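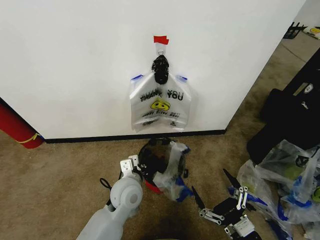
I've been meaning to write up our house rules since June, when Kelly Hollis asked me (very nicely, and more than once!) whether they existed anywhere outside my head. They didn't, so I've had a go.

The first is the one I bang on about most: decide what "finished" means before the arms move. With carrier bags this matters more than you'd think. Is a bag put away when it's on the hook by one handle, or does it need both? What if it's on the hook but twisted up with its neighbour? We write the answer down in a sentence or two, in everyday words, and then everyone scores the run the same way, even when it's been a long afternoon and we'd all quite like it to count.

The second is about hands. Ours stay out of reach of the grippers while the motors are live, and that includes the quick little tidy of a bag that's slid off the pile. I know it's tempting – thin plastic goes everywhere – but you stop the arms, say so out loud, wait for the other person to say it back, and then you go in.

Third, mark your fixtures. A scrap of red tape by the hook costs next to nothing, and if the hook ever has to come off the wall you've a fighting chance of putting it back where it was.

And fourth, keep the bad runs. Our log stands at 3,243 entries, and 629 of those are failures, which I used to find a bit embarrassing and now reread with a cup of tea. Kelly wants a fifth rule about where cables are allowed to go, and we're still arguing over the wording, so I'll add it when we've settled.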